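# Trays, Mostly: The Nuser Kitchen Shelf

I was told every kitchen needs a good tray. I have doubted this for years, mainly because I've carried plates in my hands since I was tall enough to reach the table and dropped very few of them. But the tray people are persistent, so in June I gave in and let a few into the house to see what the fuss was for.

This page was meant to be a gallery of the whole shelf. For now it has one picture, and the notes on the others will have to stand by themselves until I get to them. I'm keeping the order I used them in.

The first was the Sustine, which cost 40 dollars and came with a card telling me to "elevate the everyday." It's a tray. The handles are comfortable, I'll give it that, and it went back in the cupboard after two breakfasts. The second, from the market in Villanueva, was cheaper and thinner and flexed whenever I put a full teapot on it. I used it more than the Sustine, mostly under plant pots.

The big one gets more use than either.

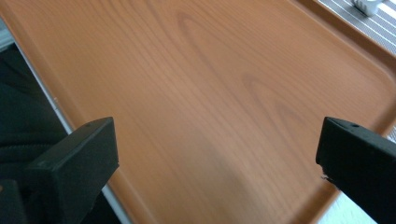 Is a raised edge worth having on a tray? It depends what you carry: for cups and small bowls it helps when you tip a little on the stairs, and for one large platter it mostly gets in the way.

Brown wood grain, long lines that bend into pointed arches in places, and a rounded lip in the same brown. I won't swear to what is under a finish that smooth. People who sell trays like to talk about "natural character," and I've learned to ask what that adds to the price. There's a tiny pale nick on the outer edge, too, and I can't say it bothers me.

What I will say for the size is that dinner for the two of us goes to the porch in one trip — plates, glasses, salt, the lot. What I won't say is that it fits anywhere afterward. It lives on its side next to the fridge, and every Friday I move it to sweep.

Still to be added:

- **The Jevska round.** 55 dollars, which I think is silly. Supposed to be nonslip. Glasses slide on it less than on the others, but they do slide.
- **The folding one with legs.** Sold for breakfast in bed. Takes up to 9 pounds according to the label, and I haven't felt like testing that over a clean blanket.
- **The cafeteria tray.** Secondhand, ugly, in use every day. If I had to keep a single tray out of the lot it would probably be this one, and I'd like the tray people to think about that.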